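Student Project Report: Review of the Brevell Hand-Held Gripper Kit
Module: Automation in Practice, report handed in 5th November

1. Purpose of the project

Our group reviewed a hand-held gripper kit sold by Brevell. The kit is meant for people who wish to record how a hand does a task, so that a robot arm can learn it later. Our question was simple: can a small student lab use this kit for handling printed matter? The Landeg reading room wants to sort its old magazines by machine, and it lent us a part of its collection.

2. Method

We made 200 recordings in November. Each one began with the magazines on a table and ended when one item was moved to a new place. The person held the gripper in the hand and used only its fingers to touch the paper. The recordings were stored with the Nalilel software, which comes with the kit. 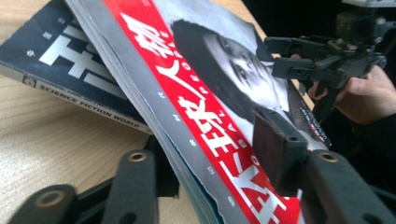 Fig. 1. Gripper finger on the top cover of a magazine stack, with an issue of Science Fiction World partly underneath.

3. Results

The pads hold thick issues well. Thin issues are more difficult, as the fingers often take two covers together or slide over the top one. Of all recordings, 17 had to be deleted for this reason. Worn corners were easier for us than we expected - the finger can go under them.

The assembly guide is clear, but it has no drawing of the linkage, and we lost 70 minutes on this step. The knob is also a little stiff for small hands.

We compared the kit shortly with the Prarkumer model, which our department already has. The Prarkumer is lighter, but its fingers open less and it could not take a full stack.

4. Recommendation

We give the kit 3 points out of five. It is suitable for boxes and thick magazines. For single thin issues we would ask Brevell for softer pads before buying a second set.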